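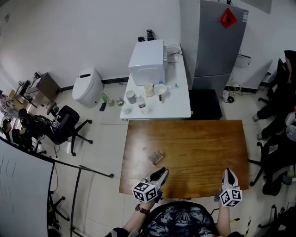
Handgreifer mit Markerwürfel: Pose springt beim Aufnehmen flacher Teile

Thema eröffnet von kbrandt_mess

Wir zeichnen mit zwei handgeführten Greifern Demonstrationen auf, aus denen später eine Greifstrategie für einen Zweiarmroboter gelernt wird. Auf jedem Greifer sitzt ein Würfel mit Passermarken, die Pose wird aus dem Kamerabild am Kopf des Bedieners gerechnet. Auswertung läuft über unsere eigene Software (Urau, interner Name).

Fehlerbild: Beim Annähern an ein flaches Objekt auf dem Tisch kippt die Orientierung des linken Greifers von einem Bild zum nächsten um einen großen Winkel und kommt nach wenigen Bildern zurück. Die Position bleibt dabei fast stehen. Rechts tritt das selten auf. Von 409 Aufzeichnungen sind 226 betroffen, fast alle in der Phase kurz vor dem Schließen der Finger.

Letzte Woche ist eine dieser Sequenzen ungefiltert in die Wiedergabe auf dem Arm gelangt. Der Arm hat den Sprung mit voller zulässiger Gelenkgeschwindigkeit nachgefahren und die Finger seitlich in die Tischplatte gedrückt. Die Kraftüberwachung hat abgeschaltet, ein Finger ist gebrochen. Personen waren nicht im Arbeitsraum.

Bisher geprüft:
Intrinsische Kalibrierung der Kamera wiederholt, Rückprojektionsfehler unauffällig.
Würfel links gegen Würfel rechts getauscht, IDs in der Konfiguration angepasst. Der Fehler bleibt links.
Belichtungszeit halbiert, keine erkennbare Änderung.
Würfelgeometrie nachgemessen, Kantenlängen stimmen.

Der Tisch hat eine glänzende Oberfläche. Kann das die Ursache sein, oder liegt es an der Haltung des Greifers?

Antwort von Manon Gauthier

Das ist mit hoher Wahrscheinlichkeit die Mehrdeutigkeit der ebenen Pose. Solange zwei oder drei Würfelflächen erkannt werden, ist die Lösung eindeutig. Wird nur eine Fläche erkannt und steht sie annähernd frontal zur Kamera, gibt es zwei Orientierungen mit fast gleichem Rückprojektionsfehler, und das Rauschen entscheidet. Dazu passt, dass die Position ruhig bleibt.

Dass der Fehler nach dem Tausch der Würfel links bleibt, schließt den Druck und die Geometrie der Würfel weitgehend aus. Übrig bleiben Blickwinkel und Handhaltung. Schreib für jedes Bild die Zahl der erkannten Flächen mit und trage sie gegen den Winkelsprung auf.

Abhilfe in dieser Reihenfolge:

Beide Lösungen des PnP-Verfahrens ausgeben lassen und das Verhältnis der Rückprojektionsfehler bilden. Liegt es nahe eins, die Orientierung als ungültig kennzeichnen und nicht verwenden.
Alle sichtbaren Ecken des Würfels in einer gemeinsamen Optimierung rechnen, keine Mittelung von Einzelposen je Marke.
Würfel gegen die Greiferachse verdrehen, damit in der typischen Greifhaltung eine Kante zur Kamera zeigt. Danach den Versatz zum Greifpunkt neu bestimmen.
Wenn im Greifer eine IMU sitzt, die Drehrate als Plausibilitätsprüfung nutzen.

Den Armschaden halte ich für den wichtigeren Punkt. Eine Aufzeichnung darf ohne Prüfung auf Sprünge nicht abgespielt werden, auch nicht testweise. Der Filter gehört vor die Bahnplanung, und unabhängig davon braucht die Steuerung eine Begrenzung der Drehgeschwindigkeit am Werkzeug. Die Kraftüberwachung reagiert erst bei Kontakt. Erste Wiedergabe immer mit reduzierter Geschwindigkeit und Zustimmtaster.

Antwort von torsten_r

Spiegelung vom Tisch. Matte Folie drauf, fertig. War bei uns mit dem Clamdale-Aufbau genauso.

Kommentar von kbrandt_mess

Folie haben wir probiert, matte graue Unterlage über die ganze Platte. 241 neue Aufzeichnungen, Anteil der Sprünge unverändert.

Antwort von palacios_nutzer

Ergänzung zu Manon Gauthier: Prüft auch die Zeitstempel. Wir hatten einen ähnlichen Effekt, dort wurden bei hoher Last Bilder in falscher Reihenfolge geschrieben. Unterscheiden lässt sich das einfach: Bei vertauschten Bildern springt auch die Position, sobald sich die Hand bewegt. Nach deiner Beschreibung eher nicht der Fall, der Test kostet aber nur ein paar Minuten.

Nachtrag von kbrandt_mess, 1. Dezember 2025

Zeitstempel sind monoton. Die Auswertung nach erkannten Flächen ist eindeutig: Sämtliche Sprünge liegen in Abschnitten mit genau einer erkannten Fläche. Würfel links ist jetzt verdreht montiert, der Versatz neu eingemessen, die gemeinsame Optimierung läuft. In 3.000 Bildern einer Testaufnahme kein Sprung mehr. Drehgeschwindigkeit am Werkzeug ist in der Steuerung begrenzt, die Wiedergabe verweigert Dateien ohne Prüfvermerk. Der Ersatzfinger ist bestellt.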